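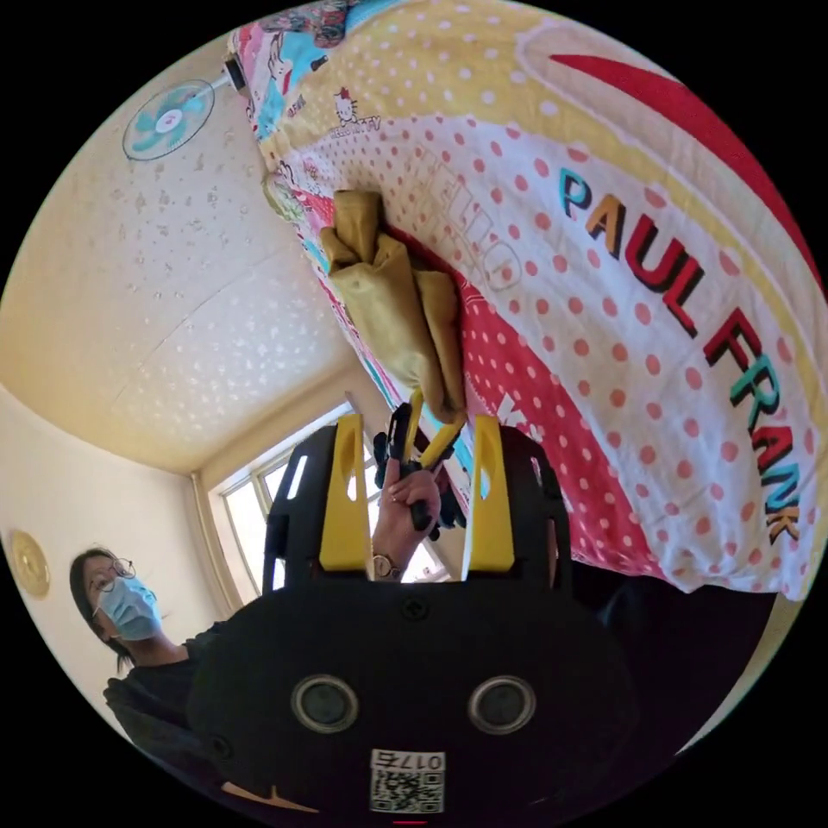

Yellow jaws on a folded mustard cloth.

Wanted: assistant stage manager and props (one person, both jobs)
Kavirby Playhouse, autumn production

We are putting on a play in September and need somebody to stand in the dark and hand things to actors. The play is called The Ferryman's Inventory, it has five actors, and between them they pick up, put down, throw, eat or lose an object on nearly every page. The script calls for a goose. We have had a long talk with the writer about the goose and the goose is staying.

Kavirby is a small theatre above what used to be a seed merchant's. We seat 326 people if they are on good terms. The director is Santeri Koskela, who did Cukitgate with us two winters ago, the one with the flood in the second half, and who has promised that this one is dry. Design is by the Seppälä workshop down the road, who build beautifully and label nothing.

What you would be doing

Before we open, you'll be in the rehearsal room with the book, marking up moves, prompting, and chasing the props list as it grows. You'll find, borrow, make or mend most of what is on it. There is a budget of 500 pounds for props, which sounds generous until you price a ship's lantern. You'll also go to production meetings and write down what was agreed, including the things people later say they never agreed to.

Once we open, you'll set the stage before each show, run the props tables on both sides, do two quick changes (one of them is a wetsuit) and sweep up the rice. There is a rice scene. Please don't apply if you have strong feelings about rice.

What we'd like

You will have worked backstage on at least two shows, and at least one of them should have gone wrong in a way you can tell us about calmly. Student and amateur work counts. You can sew on a button, use a glue gun without needing first aid, and lift a medium-sized trunk with somebody else on the other end. You can be quiet in a corridor. A driving licence would be very handy. A van would make you extremely popular.

We don't need a drama degree. We don't mind if you have one.

Pay and hours

The fee is 3000 pounds for the whole job, paid in three parts: on signing, on opening night and when the get-out is finished. That covers four weeks of rehearsal and two weeks of performances. Rehearsals start at 10 and stop at 6, with an hour for lunch. On show nights you'd be called at 5 and away by half past 10, unless the bar has other ideas. We can pay travel within the county. We can't offer digs, though several people who work here have spare rooms and one has a fairly spare caravan.

The building

The stage, green room and one dressing room are reached by stairs, and there is a goods lift that takes people as well as scenery. The props store is in the Koron building across the yard, room 511. There are not 511 rooms. If you have access needs of any kind, tell us early and we'll sort out what we can with you before you commit to anything.

How to apply

Send us a page about yourself and a list of the shows you've worked on, by email to the production office, with PROPS in the subject line. Please add a sentence or two on the hardest object you've ever had to get hold of. We'd like applications by the end of the month, and we'll answer everybody, even if it takes us a while.

Interviews are in the bar, in daylight, with Santeri and our stage manager. They last half an hour and there will be biscuits. Bring a prop you've made if you have one and it fits through a door.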